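Zoltinbridge talk, slot 2. Soup and the British office.

Start with the Nostier canteen menu. Pause for the groan. 268 lunches logged in January, 92 of them leek. Don't do the leek joke, it died in Bomutholm.

Last point, portions. Recipes say "serves four" and never say four what. Crockery is no help: a large white bowl like the one on the slide, on its reddish-brown wood, makes any decent helping look like a puddle. Then questions, if they're still awake.

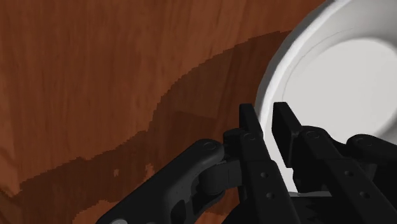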